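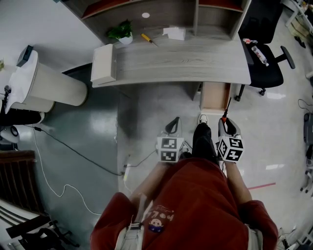
Hello all, and thanks to Ekrem for raising the disengagement figures again, as I'd been meaning to write since November and kept putting it off. I've now read the Stimville shuttle report properly (with a large pot of tea!) and I do think we should be careful with it. Foltar counts a takeover only when the safety driver turns the wheel, while Jinach counts a touch of the brake as well, so setting the two side by side isn't terribly fair to either. What I'd love to see is what the driver's hands were doing just before. Even a plain view from overhead, like that one with the red sleeves and both hands on the grips, would tell me more than another column of totals.

Ekrem Sarıgül wrote:
> Foltar lists 14 takeovers in 1123 miles and Jinach
> lists 247. Can that be right? Jinach ran the same
> route past the hospital, with 2 shuttles.

It can, I'm afraid, if you look at the notes on the last page. I'll ask at Pinheiro whether they still have the older logs, and send round whatever I get.

All the best to everyone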